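4.3 Setting the crisper humidity

The Stiltodel has two crisper drawers, each with its own humidity slide. Set the slides before loading the drawers.

1. Close the door and wait 26 minutes for the cabinet to settle.
2. Move the left slide to 7 (high) for leafy greens and herbs.
3. Move the right slide to 3 (low) for apples, pears and stone fruit.
4. Press and hold HUMID until the indicator stops flashing.

Note: Fruit for eating within a few days may be kept on the counter, away from direct sunlight. 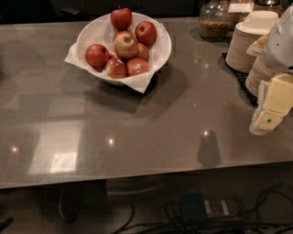 Fig. 13. Apples in a paper-lined bowl.

5. Load the drawers to no more than the moulded fill line.

Caution: Do not cover the rear vent. A blocked vent causes ice to form behind the liner and may set off fault code E7.

If the indicator keeps flashing after step 4, see 4.6, Resetting the control panel.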